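4.2 Erfassung beidhändiger Verpackungsaufgaben

Die Demonstrationen für den Teildatensatz Pirkis wurden ohne Roboter aufgenommen. Die Bedienperson führt zwei Handgreifer, deren Lage über quadratische Schwarz-Weiß-Marker bestimmt wird; hinzu kommen eine Kamera am Greifer und eine Kopfkamera. Abbildung 6 stellt zwei Ansichten desselben Aufbaus gegenüber: (a) die Greiferansicht mit dem zweiten Handgreifer und seinem Markerwürfel am linken Bildrand, (b) die Kopfansicht mit beiden Greifern an der orangefarbenen Schachtel.
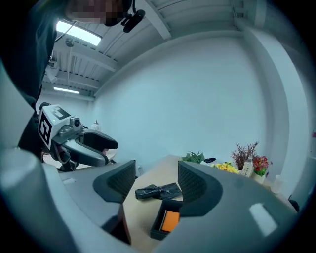
Stand dieser Seite: April, Fassung 3

Abbildung 6 (a). Greiferansicht. Zwischen den Fingern liegt der schwarze Kunststoffbeutel auf der Tischplatte.

Die Relativlage der Greifer wird in jedem Zeitschritt aus den sichtbaren Markerflächen geschätzt. Fällt ein Marker aus, überbrückt das Filter bis zu 8 Bilder; längere Lücken führen zum Ausschluss der Sequenz. Knitternde Folien erwiesen sich als schwieriger als starre Objekte, da ihre Kontur zwischen zwei Griffen nicht erhalten bleibt. Das Verfahren Destutell verzichtet deshalb auf ein Objektmodell und sagt die Greiferbahnen direkt aus den Bilddaten voraus — eine Segmentierung des Beutels entfällt. Trainiert wurde mit 50 Demonstrationen je Aufgabe. Pflanzen und weitere Gegenstände am hinteren Tischrand blieben als Hintergrund in den Daten. 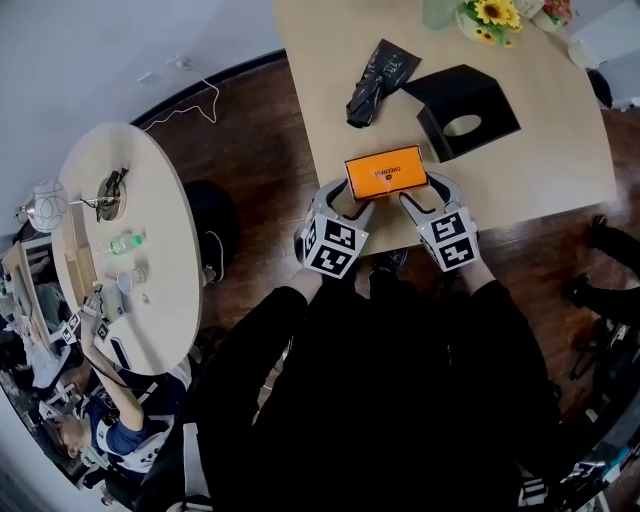

Agbenyega wandte zu einer früheren Fassung ein, die Kopfansicht verbessere womöglich nur die grobe Annäherung, während der eigentliche Griff allein von den Greiferkameras abhänge; ohne getrennte Auswertung beider Phasen sei der Nutzen der zusätzlichen Ansicht nicht belegt.

Der Einwand ist berechtigt. Tabelle 3 weist Annäherung und Griff daher getrennt aus. Ohne Kopfansicht steigt der Positionsfehler in der Annäherung deutlich, in der Griffphase bleibt er innerhalb der Streuung. Für den Wechsel zwischen zwei Objekten ist die Kopfansicht dennoch erforderlich — das nächste Ziel liegt dabei häufig außerhalb des Sichtfelds beider Greiferkameras. Der Vergleich mit der Hukley-Basislinie folgt in Abschnitt 4.3.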